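Lema Butcher-Block Table from Gretgate: Is the Real Wood Worth It?

Posted 23rd September by Gumaro Montes

Every furniture store wants to sell me butcher block now. It is warm, they say, it is forgiving, it lasts for generations. I have heard this pitch since at least 2020, when everyone I know set up a desk in a spare corner and decided that ordinary desktops were beneath them. I was not convinced then and I am only partly convinced now, after living with the Lema since July.

Some background. I wanted a work table for drawing, paperwork and the odd repair job. I didn't want drawers, a lift motor or a shelf for a monitor. Gretgate sells the Lema as a "studio and kitchen table," which made me suspicious from the start. A kitchen table gets wiped with a wet cloth twice a day. A drawing table needs to be flat and clean and should keep soup well away from paper. I don't see how one finish does both jobs, and the leaflet doesn't try to explain it.

The leaflet does find room to tell you that the company that cuts the tops, Hakbridge, has been working wood since 1811. Fine. I would have traded that paragraph for a drawing showing which way round the cross brace goes. I put mine on backward and had to take out every bolt on that side to fix it.

Assembly needs two people. The box says one. The top is heavy and awkward, and if you flip it alone you are going to dent a corner or a foot. It took us almost 2 hours, including the brace business. The hex key in the packet is soft and started to round off before we were done, so use your own.

Now the top itself, which is what you are paying for. It is made of strips glued side by side, and the strips don't match. Some are blond, some are tan, and a few are properly brown. The product page shows a much more even color, and I nearly sent mine back. I've gotten used to it. If you want a calm, uniform surface, look at the Toromstead instead, which is duller in every way and costs less.

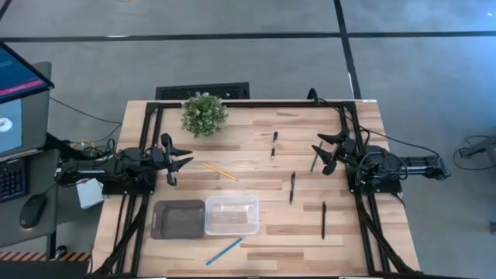
The stripes do have one practical drawback. A yellow pencil more or less vanishes on the blond parts when you're looking for it in a hurry. I keep pens and pencils in open containers, and they still end up all over the table by the afternoon. That part is my fault, but on my old white desk I could at least find them.

Writing directly on the wood with a single sheet of paper is not good. The seams come through if you press hard, and a soft pencil leaves tracks in the finish. I use a pad underneath now. Pencil marks come off with a plain eraser. Ink does not, at least not the ink I use, and I have a small blue comma near the front edge to prove it.

Plants are another warning. The catalog shows the Lema with greenery on it, naturally, and I can see why, as a bushy green thing looks very nice against that wood. Put a proper saucer under yours. I left a clay pot on bare wood for a week and got a pale ring that took a lot of oil and rubbing to fade. It's still there if the light is low.

As for "maintenance free," no. By the end of the first month the finish at the spot where my forearms rest looked tired, and I gave the whole top a coat of oil. I expect to do that 2 times a year.

What I can't fault is the stiffness. I erase hard and I lean, and the table stays put. My floor is slightly out of level and the screw feet took care of that with a few turns.

Would I buy it again? At the sale price, probably. At full price I would get a plain slab from a lumber yard and a set of legs, and spend the difference on something else. Gretgate's return window is short and you pay the freight, so go and look at one in the store first, and ask to see the actual top you'll be taking home.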